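Zeitstempel, Latenz und eine Wäscheklammer

Seit dem letzten Eintrag ist einiges liegen geblieben, deshalb wird der hier etwas länger. Es geht um die Steuerungssoftware für den kleinen Arm, die bei mir unter dem Namen Lavside läuft, und um einen Fehler, den ich drei Wochen lang an der falschen Stelle gesucht habe.

Zur Erinnerung der Aufbau: Auf dem Rechner laufen vier Prozesse. Einer holt die Bilder von der Kamera am Handgelenk, einer liest die Gelenkwinkel, einer rechnet die nächste Bewegung aus und einer schickt die Sollwerte an die Motoren. Dazwischen liegt Tsikata, mein selbst geschriebener Nachrichtenbus. Ja, ich weiß, dass es dafür fertige Sachen gibt. Ich habe ihn vor zwei Jahren angefangen, damals war der Grund ein anderer, und jetzt hängt alles daran.

Der Fehler sah so aus: Der Greifer fuhr an, richtete sich aus, und kurz vor dem Schließen zog die ganze Hand ein Stück nach rechts. Nicht immer. Bei langsamer Anfahrt fast nie, bei schneller ziemlich zuverlässig. Ich habe zuerst die Kalibrierung zwischen Kamera und Hand verdächtigt und sie neu gemacht. Dann noch einmal, mit mehr Posen. Der Restfehler wurde kleiner, das Ziehen blieb. Danach habe ich am Regler gedreht, was im Nachhinein Zeitverschwendung war, aber immerhin sind die Verstärkungen jetzt ordentlich dokumentiert.

Draufgekommen bin ich beim Abspielen einer Aufzeichnung. Ich schreibe alle Nachrichten mit und kann sie später im Planer noch einmal durchlaufen lassen, ohne dass der Arm sich bewegt. In einer Aufzeichnung mit 2674 Bildern habe ich mir für jedes Bild ausgeben lassen, welcher Gelenkzustand ihm zugeordnet wurde. Die Zuordnung war sauber, Bild und Gelenkwinkel lagen nach Zeitstempel nie weit auseinander. Nur war der Zeitstempel des Bildes falsch. Er wurde gesetzt, wenn das Bild aus dem Puffer kam, und nicht, wenn es belichtet wurde. Der Planer dachte also, die Hand sei beim Aufnehmen schon dort gewesen, wo sie erst später ankam. Bei langsamer Fahrt macht das wenig aus. Bei schneller Fahrt landet das geschätzte Objekt daneben, und die Hand fährt brav hinterher.

Dass der Versatz schwankte, lag am Puffer. Der Kameratreiber hält mehrere Bilder vor, und wenn der Planer gerade rechnet, ist das nächste Bild eben älter. Ich hatte die Puffergröße nie angefasst. Jetzt steht sie auf eins, und der Stempel kommt aus dem Treiber selbst. Der nimmt allerdings eine andere Uhr als der Rest des Systems, also musste noch eine Umrechnung dazwischen. Die liegt jetzt in einer eigenen Datei mit 19 Zeilen und hat mehr Tests als der gesamte Planer.

Was nach der Umstellung übrig bleibt, ist eine feste Verzögerung. Die messe ich beim Start: Der Arm wackelt kurz im Handgelenk hin und her, ich nehme die Bewegung im Bild und die Bewegung der Gelenke und verschiebe die beiden Kurven gegeneinander, bis sie am besten passen. Dauert ein paar Sekunden. Vorher stand an dieser Stelle eine Konstante in der Konfiguration, mit dem Kommentar »reicht erstmal«. Der Kommentar war von mir.

Der zweite Punkt betrifft die Wahrnehmung. Im Moment greife ich Wäscheklammern aus Holz. Sie haben ein klares Ende, eine Feder aus Metall und eine Längsachse, die man aus der Mittelnaht gut schätzen kann. Der Erkenner sucht erst den Umriss und danach die Achse. Mit dem Umriss gab es auf einfarbigem Grund keine Schwierigkeiten. Auf gemustertem Untergrund hat er anfangs kleine Flecken mit eingesammelt, und dann kippte die Achse. Ich verwerfe jetzt alles unter einer Mindestgröße von 700 Pixeln, bevor überhaupt eine Richtung berechnet wird. Ein grober Filter, aber er kostet nichts.

Schwieriger sind die Finger. Die Kamera schaut dicht an ihnen vorbei, sie liegen meistens außerhalb der Schärfe und nehmen je nach Öffnung viel Bildfläche ein. Eine feste Maske funktioniert nur bei einer festen Öffnungsweite. Inzwischen berechne ich die Maske aus der gemeldeten Öffnung und gebe ihr einen breiten Rand, damit der unscharfe Saum nicht als Kante durchgeht. Orange gegen helles Holz ist im Farbton näher beieinander, als ich erwartet hätte, vor allem auf der Schattenseite der Finger. Eine reine Farbschwelle hatte ich vorher probiert und wieder ausgebaut.

Der Planer bekommt am Ende nur drei Dinge: Mittelpunkt, Winkel und einen Vertrauenswert. Liegt der Wert zu niedrig, bleibt der Arm stehen und wartet auf das nächste Bild. Früher hat er in diesem Fall die letzte gültige Schätzung weiterverwendet, und genau das hat zusammen mit den alten Zeitstempeln die schönsten Fehlgriffe erzeugt. Die seitliche Korrektur läuft jetzt, solange die Finger offen sind, und wird kurz vor dem Schließen eingefroren. Steht die Klammer dann näher an einem Finger als am anderen, soll erst die Hand nachrücken und danach geschlossen werden. 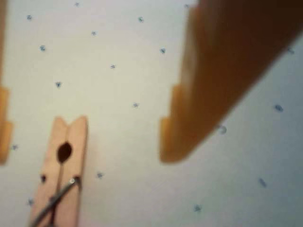 Ayuba Kwofie schrieb mir zum letzten Eintrag, er würde die Korrektur gar nicht einfrieren, sondern nur ihre Verstärkung mit sinkendem Abstand herunterfahren. Bei ihm auf Gretovico habe das harte Umschalten jedes Mal einen kleinen Ruck gegeben, weil der Regler im Moment des Einfrierens noch eine Restgeschwindigkeit hatte. Außerdem solle ich den Vertrauenswert mitschreiben, sonst könne ich später nicht unterscheiden, ob der Planer gewartet oder gehangen hat.

Mit dem zweiten Punkt hat er recht, das ist seit gestern Abend drin. Den Vertrauenswert schreibe ich als eigenes Feld in die Aufzeichnung, alte Dateien lassen sich weiter öffnen, dort steht dann einfach nichts. Beim ersten bin ich unsicher. Einen Ruck sehe ich in meinen Gelenkkurven auch, allerdings einen sehr kleinen, und das Herunterfahren bringt einen weiteren Parameter mit, den ich dann wieder für jede Anfahrtsgeschwindigkeit einstellen muss. Ich werde beide Varianten in einen Schalter packen und mit denselben Startposen vergleichen — vermutlich im Juni, vorher komme ich nicht dazu.

Offen ist außerdem noch, dass Tsikata beim Beenden gelegentlich eine Nachricht verschluckt und die Aufzeichnung dann ohne Schlussmarke dasteht. Das Abspielprogramm bricht daran ab. Wer das auch hat: Mit dem Schalter für unvollständige Dateien geht es, es fehlt dann nur das letzte Bild.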